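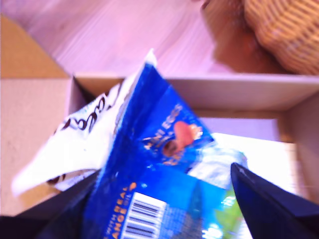
blue bag with the orange oil: front-runner for the train snack

Okay, snack sorting thread, because three people asked how I do the baskets for the Wekberg trip and I keep typing the same answer in DMs.

First thing: everything comes out of the grocery bags before anything goes in. I used to pack straight from the bag and ended up with crackers under the canned stuff every single time. RIP those crackers.

Then two containers. A low cardboard box for things that can ride in the trunk, and a basket with a handle for whatever we want to reach from our seats. I tried it with one big tote in February and we had to unpack half of it at a rest stop to find the nuts (never again!!)

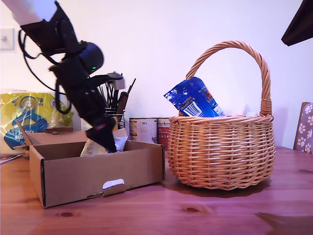

and the box doesn't have to be fancy either. Mine came from Divon with a lamp in it. If it has a hole you can hook your fingers through, keep it forever.

Hongjun Kang asked if I weigh the bags. I do not weigh the bags lol. But he does, and he swears his last basket came to 417 grams of pure sugar, so now I'm kind of curious.

Budget, for the people who like budgets: I spent about 118 on snacks for the whole group, and that's with the Zeng coupon. Two of us are teenagers. It goes fast.
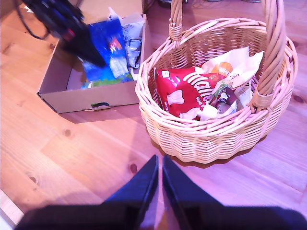

Chocolate is where I go back and forth. It melts in a trunk, so it has to ride up front with us, but then it's gone before Brendside. This time I caved, so yes, there's a big red bag lying diagonally across the left half of the basket, the one starting with "Malte", and I've already been told it needs to be shared fairly. We'll see!

Esko Hämäläinen says chips go in last and on their side so they don't get crushed. I've been standing mine up for years. Trying his way this time, will report back.

Things I still need: napkins, something salty that isn't peanuts, a trash bag for the wrappers. If you have a salty pick that survives a long drive please drop it below, I'm going to the store again tonight

Oh and we leave 10th July, so get your requests in before then. Cousins, this means you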